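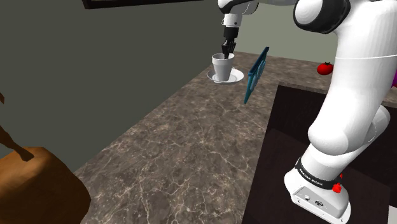

Etetti publishes code of practice for simulated testing of kitchen robot arms

Release time: 09:30
For trade and technical press

Etetti, the test and assessment firm, has published a code of practice for the simulated testing of robot arms that handle cups, dishes and food on kitchen worktops. The document sets out how a test should be built, how many times it should be run and what must be written down before a pass can be claimed. It comes into use in May.

The code, titled Worktop Handling in Simulation, was drafted with the software developer Judaler and the equipment supplier Tukunmont. It is free to download and may be used without a licence.

It applies to single fixed-base arms working in a computer-rendered kitchen. Mobile robots, two-armed systems and tests that involve a person in the work area are outside its scope.

What the code requires

The main text is divided into 20 clauses. Seven of these are mandatory for any supplier wishing to state that a result was obtained under the code. The remainder are recommendations.

Under the mandatory clauses, a supplier must:

State the task in one sentence, with a start condition and an end condition that can be checked by the simulator.
Record the arm model, the gripper model and the version of each file used to describe them.
Declare the mass, friction and contact settings for every object the gripper is meant to touch.
List all other objects on the worktop, including those that play no part in the task.
Fix the limits for speed and gripping force before the first run, and leave them unchanged until the last.
Report every run, including those stopped early by a software fault.
Keep the logs and random seeds so that another party can repeat the work.

A full assessment consists of 4,000 runs of each task. Object positions are varied between runs within a range stated in the test plan. The code does not set a pass mark. The supplier and the customer are expected to agree one in writing before testing starts.

Cups and saucers

A separate annex deals with open vessels. In the reference picture issued with this release, a white arm has its black gripper lowered into a white cup on a saucer. The annex treats this as a distinct type of task, as fingers placed inside a rim can press on the wall of the vessel or tip it against the dish beneath.

For such tasks the log must show finger contact inside and outside the vessel as separate entries. Movement of the saucer is also recorded. A run in which the cup is lifted but the saucer is dragged beyond the agreed limit is counted as a failure.

The annex further asks that worktops should not be cleared for the test. Items such as the tomato on the far stretch of counter in the same picture are to be given full collision shapes, and any contact with them by the arm, including the elbow and forearm, must be reported.

Trial use

A draft of the code was tried at the Ridgeway test site. Reviewers sent in 604 comments on the draft, all of which have been answered in a log published with the final text. The largest group concerned friction values for glazed surfaces. As a result, the final version asks for each task to be run with a low and a high value as well as the declared one.

Morenike Jibrin, technical lead for the code at Etetti, said: "Two suppliers could report a result for the same task and mean different things by it. One had left out the stopped runs, the other had changed the grip force halfway through. The code asks for the settings and the full set of runs, so that a buyer can compare like with like."

She added: "A simulated result is evidence about the simulation. Clause 18 says that it may not be used alone to support a safety claim for a physical installation, and we would ask suppliers to read that clause first."

Review

Comments on the published text may be sent to Etetti using the form supplied with the download. Changes to the mandatory clauses will be made only at a full revision. Corrections to the annexes may be issued between revisions and will be numbered.

Notes to editors

The code is a voluntary document. It does not replace any legal duty or any published safety standard for industrial or service robots.

Press enquiries should be addressed to the Etetti technical publications desk.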